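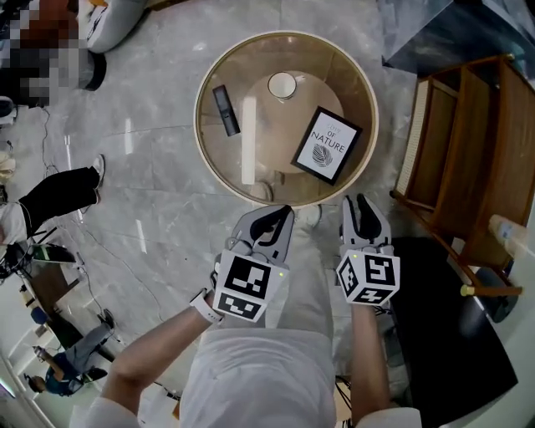
Resisel H2 Handheld Demonstration Grippers

The Resisel H2 is a matched pair of handheld grippers for recording two-handed manipulation tasks without a robot present. The operator performs the task with a gripper in each hand. Jaw opening and gripper pose are logged together and exported as trajectories for a bimanual arm cell.

Construction

Each unit has a light grey plastic body with two curved jaws, lined on the inner faces with black rubber pads. A white cube printed with black square fiducial patterns is mounted on the gripper. Left and right units are the same design and are assigned a hand in software at the start of a session. The green indicator light is lit when the unit is powered and paired. It goes out on loss of link, and the take is flagged in the log.

Pose tracking

Pose is computed from the cube patterns. Any one face in clear view is enough for a solution; two faces give a noticeably steadier rotation estimate. Short occlusions — a cube passing behind a forearm, for instance — are bridged from the onboard motion sensor. Longer gaps are left blank in the export and are never interpolated.

Glossy floors and glass tabletops can produce mirrored markers. Firmware 3 rejects these by checking pattern handedness. Older firmware does not, and users recording over glass should update before collecting data.

Typical tasks

Tabletop pick and place, handovers between grippers, and rearranging household items such as a cup, a remote control or a small picture frame. Thin flat objects should be approached from an edge. The pads are not rated for hot cookware.

Specifications

Mass per unit, without cube: 338 g
Takes held in onboard memory: 608
Rated jaw cycles per pad set: roughly 1,070
Charging: USB-C, both units from the supplied dock
Export: per-take folder, one trajectory file per hand

In the case

Two grippers, two marker cubes, charging dock, spare pad set, calibration card. Wrist straps are sold separately. Cubes are calibrated to their gripper at the factory; if they are swapped, run the card procedure again before recording.

Compatibility

Trajectories load directly into Jutham Replay. Drivers for Skallberg parallel-jaw arms are maintained by Myrto Drakos. Other arms need a jaw-width mapping file, and a blank one is in the download archive.

Page revised 18/12/2018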